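Glassware and table check, upstairs function room, Collberg

Checked 2025-12-01 by me, with Danjuma Oyelaran holding the torch and the tape. Fuad Habte asked for the comments in full this time and not just ticks, so blame him for the length! Anything marked "Fix" wants doing before the next booking. Anything marked "Watch" can wait but please keep an eye on it.

I've used the same headings as the November sheet so the two can be put side by side. If a heading looks daft (and "General tabletop condition, upper" still does, what's the lower?) it's because I didn't want to muddle the order.

1. STEMMED GLASSES

1.1 Rims free of chips – Fix
I ran a dry cotton cloth round every rim, because a cloth snags on a chip that your eye slides straight past. Two went in the bin from the back row of the cupboard. One was properly nasty, a little bite out of the lip you'd have found with your mouth. Please don't put doubtful ones back "for water", which I know happens. They come out again as wine glasses by the weekend.

1.2 Stems straight and sound – OK
All fine. I hold them up to the window and turn them slowly, looking for a line that doesn't move with the light. Danjuma thought he had found one but it was a bit of dried soap.

1.3 Feet sit flat, no rocking – Watch
There's one with the faintest wobble. It's perfectly usable on a cloth but on a bare table it ticks round when you put it down, and I find that maddening. I've put it at the end of the top shelf, on its own. Use it for the flower on the welcome desk if you like.

1.4 Stored upright, not hanging, not stacked – OK
Much better than last time. Thank you to whoever sorted the dividers.

1.5 Filled no higher than half the bowl when carried or left out – OK
I know this gets moaned about, but a tall glass filled to the top is a top-heavy thing and goes over with one sleeve. Under half is plenty. People can always have more!

1.6 Glasses washed by hand or on the short glass cycle – Watch
The Darkex machine is still leaving a bloom on some of them. It isn't a safety matter as such, but a cloudy glass hides cracks, so it has ended up on my list. I've turned the salt up a notch and we'll see.

2. CUPS AND BEAKERS

2.1 Dark cups checked inside under a light – Fix
These are the ones that get skipped, and I do understand why. You look into a black cup and you see black. Bits of broken glass, a tea stain, the remains of a lemon slice, it all disappears. Take the torch off the hook and look right down to the bottom, then tip it and tap it over the sink. I did the whole shelf and found one with a ring of old coffee baked in. No harm done, but it had been put away as clean.

2.2 Outside clean and free of grease – OK
A greasy cup is a dropped cup. All good.

2.3 Cups kept off the glass shelf – Fix
They had crept back. Heavy cups and thin glasses don't belong together, and the cups always win. I've moved them down to the lower shelf next to the Fontes jugs, where they were meant to be all along. I've stuck a label on as well, and if that peels off I shall write straight on the wood.

2.4 Handles tight, where there are handles – OK
Nothing loose.

3. TABLETOPS

3.1 Surface wiped and dry before anything is set down – Watch
White tops are lovely for showing up crumbs and hopeless for showing up water. A wet patch under the foot of a glass turns it into a little skate. I slid one the length of my forearm with a single finger, just to make the point to Danjuma, who was not as impressed as I'd hoped. Wipe, then dry with a second cloth. Two cloths!

3.2 General tabletop condition, upper – OK
A few scuffs, no lifting, no sharp bits. I ran my palm over the lot.

3.3 Slots and openings in the top – Watch
Any table with an opening in it needs a bit of thought before you lay it up. A foot that's half on and half off an edge will look steady until somebody leans on the table. Leave a good hand's width between an opening and the nearest glass. I'd also like the inside of each one vacuumed out properly, as I got a cocktail stick and a surprising amount of glitter out of the long one by the window.

3.4 Raised metal parts – Watch
Flaps and brackets that stand up from the surface catch sleeves and they catch trays. I checked each one for burrs with the back of a glove and didn't find any, but do warn people when you're showing them round. A tray slid along a table in the half dark will find the only raised bit of metal on it.

3.5 Edges – OK
Edge strips all firmly on. I pressed along the whole length. The one nearest the door had been creaking in November and it's quiet now.

3.6 Nothing tall near the edge – OK
My rule is the length of a hand from the edge, for anything on a stem. It's easy to remember and you've always got the measure with you.

4. CLOTHS

4.1 Folded and flat when left on a table – OK
A cloth lying flat is fine. What I don't want is one bunched up with a glass standing on the corner of it, because someone will come along and whip it away to wipe something. We had that in November and I was picking bits out of the skirting for ages.

4.2 Colour sorted – Watch
Still a bit of a free-for-all. We did agree on one colour for glass and another for tables, and then the new pack came from Orkach in different shades and it all went to pot. Fuad, could you just decide? I honestly don't mind which is which so long as it's written up by the sink.

4.3 No frayed edges – Fix
Three for the rag bag. Loose threads wind themselves round stems and you don't notice until you lift the cloth and the glass comes too.

4.4 Washed without softener – OK
Softener leaves a film. I've taped a note to the lid again.

5. CABLES AND ANYTHING THAT SHARES A TABLE WITH GLASS

5.1 Cables kept clear of drinks – Watch
Loops of cable hanging at table height are my pet hate. Somebody shifts, the loop swings and over goes the nearest thing on a stem. If a cable has to come off the side of a table, give the glass the other end. Clips are in the drawer marked 2202 (don't ask me why it's marked that, it came with the cupboard).

5.2 Water and electrics – Watch
Same table is allowed, same end is not. Keep an absorbent cloth within reach, and know where the switch is before you pour anything. I asked Danjuma to find the switch with his eyes shut and he managed it, so there's no excuse for the rest of us.

5.3 Elbow room – OK
If you have to reach round something to get at a glass, move the glass first.

6. BREAKAGES

6.1 Dustpan and stiff brush in place – OK
Behind the door, on the hook. Not in the boiler cupboard, please.

6.2 Breakage tin – Fix
The lid doesn't shut. It was item 1586 on the old maintenance list and I think it must have been on the one before that too. I'd like a new tin and not another go with the pliers.

6.3 Book filled in – Watch
5 entries since the last sheet, and I know for a fact there were more than that because I swept one up myself and forgot to write it down. Sorry. It's in now.

6.4 Plasters – OK
Full box, in date. The blue ones, so you can see them if they come off.

7. TO DO BEFORE THE NEXT BOOKING

Bin the chipped glasses properly, wrapped, not loose in the sack. (Danjuma has offered.)
New breakage tin. (Fuad to order, please.)
Torch check of every dark cup again once the Darkex has had its salt sorted.
Decide on cloth colours and write it up.
Count the replacement glasses when they come. We asked for 60 and I'd like to be sure of it before I sign.
Vacuum the long opening by the window table.

I'll do sections 1 and 2 again when the replacements are in, as new glasses have a habit of coming out of the box with a chip already in them. Sections 3 to 5 can stay as they are unless somebody moves the furniture. If you do move the furniture, please tell me!

Items 1.5 and 2.1: the stemmed glass with water in it is the first one, the dark cup the second.
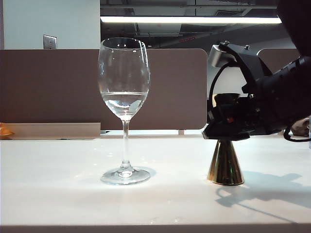
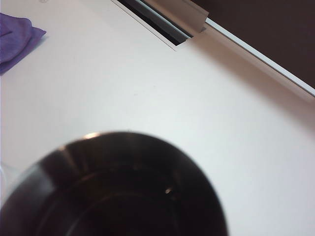

Do the plain water glasses need the cloth test round the rim as well, or only the ones with stems?

All of them, please. A chip cuts just the same on a tumbler, and the thick ones get knocked about more in the sink. Use a dry cloth, go round once slowly, and if it catches anywhere put the glass to one side for me to look at.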